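About Nernora

Wash, dry, fold, bring back. Nernora does household laundry for Dornosbridge and the streets out past the Raranel bridge. Started with T-shirts and towels, now pretty much anything cotton.

Pick up a shirt in the middle and it bunches. Lay it flat first, then fold. That's the whole house style.
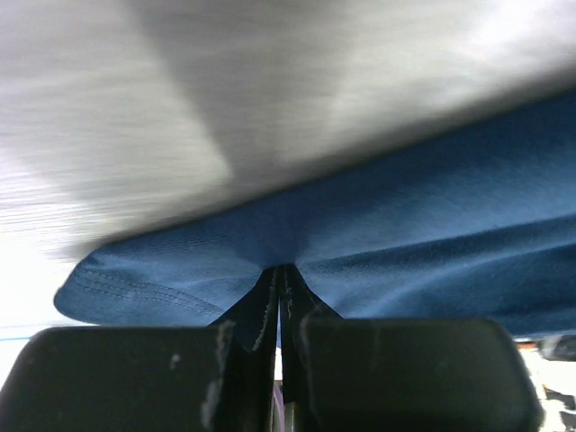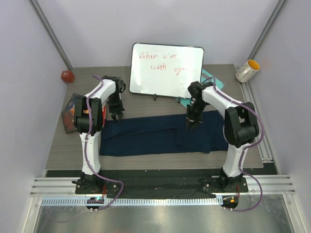
We opened in August with 2 dryers and one long table. Now 277 households on the books — thank you, all of you. Still the same table.

How we work: darks apart from lights, always. Sweatshirts inside out. Loose threads get left alone unless you ask, we dont trim without a note in the bag. Towels in thirds, sheets in quarters, fitted sheets as best we can.

Bags back in 3 days. Sooner if its a small one. Over 70 pounds please call ahead so we can clear space.

Not done here: leather, silk, anything with a dry clean tag. Take those to Šimko on the square — they're good and they open early.

Lost a sock? Check the basket by the door before you write to us.

Prices are on the next page, pick up times too. Page last updated September 11, 2022.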